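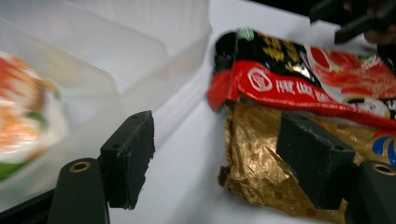
*A food package in a large plastic container.*

When I lived on Trudevska, I bought food every day. The shop was downstairs, the bread was from the same morning, and my kitchen had one shelf. I never thought of this as a system. Then I moved to Paterson, where the big supermarket is a bus ride from my apartment, and in the first month I learned that I did not know how to buy food for a week.

My first mistake was to buy too much fresh food. I filled two bags with greens, peaches, and soft cheese, and carried them home very proud. By the fifth day half of it was in the trash. In the second week I did the opposite and bought only dry things, so I ate pasta with canned tomatoes until I could not look at it.

After that I started to write down what I throw away. It is a boring habit and I recommend it. I kept the paper on the refrigerator for 11 weeks. Bread was on it almost every week – always the last third of the loaf. Now I cut the loaf on the first evening and put half of it in the freezer. Parsley was also on the list many times. I still have no good solution for parsley. I have tried the glass of water and the wet paper towel, and both give me two more days, perhaps three.

For the shopping list itself I use Listska, a small app which my sister uses too. It has one function I like very much: it remembers the order in which I walk through the store. The rest is quite ugly, and the letters are too small. Before this I used the back of envelopes, and I would forget the envelope at home.

The more difficult part was snacks. In my old life a snack was something I bought when I was hungry. If there are six bags of something salty in the closet, I eat them in two evenings, and this has nothing to do with hunger. So I now keep them on the top shelf in the hallway, behind the winter hats, and I take down what I want for the week.

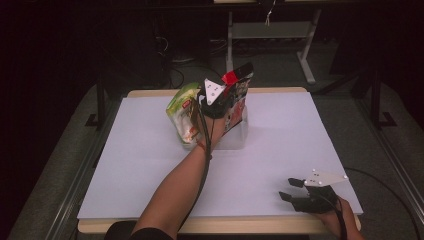 Should you buy the big family packs to save money?

Only if you have compared the price per ounce and you know you will finish the pack before the date.

I did this comparison for rice, oats, coffee, and crackers. The rice was clearly cheaper in the big bag. The crackers were more expensive in the big box, which surprised me, and I checked it again the next week. Coffee was the same price to the cent.

I also bought shelves from Gadex for the hallway. They came with 33 screws and instructions without any words, and one shelf is still a little lower on the left side. A can of beans will stay on it if you put it down slowly.

My grocery spending in April was $232, and this includes one birthday cake. I do not know if it is a good number for one person here. It is less than I spent in the winter, when I also ordered dinner every time it snowed.

Next I want to learn to cook dry beans. I have soaked them overnight two times, and both times they were still hard in the middle. If you know what I am doing wrong, please write to me.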